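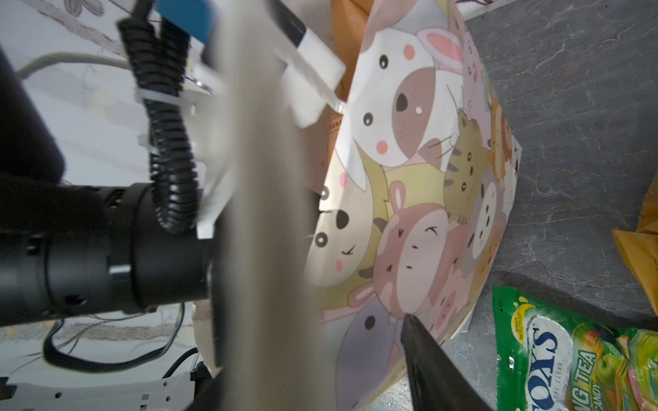

Speaker notes: Wrapping, packing and shipping gifts from a small shop
Craig MacLeish, Stukow Paper & Gift
Jan 6, 2025

Slide 1. Title

Say hello. Thank Oliwia Wieczorek for setting up the room and for the invitation. Phones can stay on, people will want to take pictures of the cost table.

Who I am: I run the back room at Stukow. We sell cards, stationery and small gifts, with one counter and a web shop. I have done the packing there for six years. I am not a packaging designer. Everything tonight comes from our own orders, and yours may look different.

Ask for hands: who wraps at the counter for free? Who charges? Wait for the answer, it changes how long I spend on slide 5.

Slide 2. What we changed

Last season we sent out 2848 parcels from the start of October to the end of the year. The season before it was 2423. Same two people packing, same table. We did not get faster hands. We changed three things: the order the work was done in, the number of box sizes, and what we offered as gift wrap.

Pause here. Say plainly that the first of these made the biggest difference and cost nothing.

Slide 3. The order of work

Old way: print one order, walk to the shelves, pick it, wrap it, box it, label it, print the next one.

New way: print the whole morning's orders, sort by box size, pick everything on one trip with the cart, then wrap, then box, then label. Labels go on last and get checked against the slip by the other person.

Somebody usually asks about mix-ups. Yes, we had some in the first week. The slip now goes inside the bag or box at the picking stage and stays there until the label is on. If the slip is missing, the parcel goes to the end of the table and waits.

Gift messages: write them before wrapping starts, all in one sitting, with the good pen. Handwriting goes downhill after an hour, so swap people.

Slide 4. Boxes

We used to stock nine sizes. Now we stock four. Hold up the smallest and the largest from the crate under the lectern.

The worry was that we would ship more air. We do ship a little more air. Against that, we order in larger lots, we never run out of the one size we need, and the shelves over the table are free for tape and tissue.

Void fill: crumpled kraft paper for most things. Molded pulp corners for frames. We stopped using shredded tissue. Customers wrote to us about finding it in the carpet.

Mention the Midex cartons and the Sikora cartons. We tried 300 of each. The Midex ones fold up faster, the Sikora ones stack better once full. We went with Midex for three sizes and Sikora for the big one. I have no deal with either, and you should get samples of both.

Tape: paper tape with water. Buy the dispenser, don't try it with a sponge. It took us two days to get used to it.

Slide 5. Gift wrap or gift bags

(If most hands went up for free wrapping, take this slide slowly.)

A flat box takes me three minutes to wrap well. A soft toy or a mug takes a lot longer and looks worse. So the rule at our counter is now: boxes get paper, everything else gets a bag.

Bags come in plain kraft, one seasonal print and one children's print. Children's prints sell all year. Plain bags sell to people who are buying for work. The seasonal print has to be gone by the last week of December or it sits in the stockroom until fall, so under-order it.

What to look for in a paper bag:
The handle should be knotted or glued into a folded strip. Pull on it before you buy.
The base should have a card insert. Without one, a jar will push the bottom out of shape.
The bag should stand up by itself when empty. If it falls over, it slows down the person filling it.
Glitter finishes come off on everything. We don't carry them.

Tissue: two sheets, pinched in the middle, points up. Show it once and move on, there is a sheet of drawings in the handout.

For web orders the bag travels flat beside the item, with the tissue folded inside it. We tried sending bags already filled and the handles arrived crushed. Only one customer has complained about having to do the last step at home.

Slide 6. What it costs

Leave this up for a full minute.

We charge for wrap on the web and not at the counter. I know some of you think that is unfair – we argued about it too. The counter customer is standing there and usually buys a card while they wait. The web customer ticks a box, and 635 of them ticked it last season. The charge covers the paper, the tag and most of the time. It doesn't make money.

Don't read out the table. Point to the labor line, which is larger than all the materials put together.

Slide 7. Returns and damage

Most damage was corners. Most corner damage was books. Books now get a card wrap before they go in the box, and that is on the picking slip in capital letters.

For gift orders, leave the price off the slip and put the order number on the tag. The person who got the gift can then exchange it without asking the person who gave it. We learned this from the Clemetti shop across the street, who have done it for years.

Slide 8. Questions

Likely ones: ribbon (we use cotton, from a spool on the wall), left-handed packers (turn the table around), recycled tissue (tears more easily, fine for bags).

Handouts are by the door. The sample cartons have to come back to me before we stack the chairs.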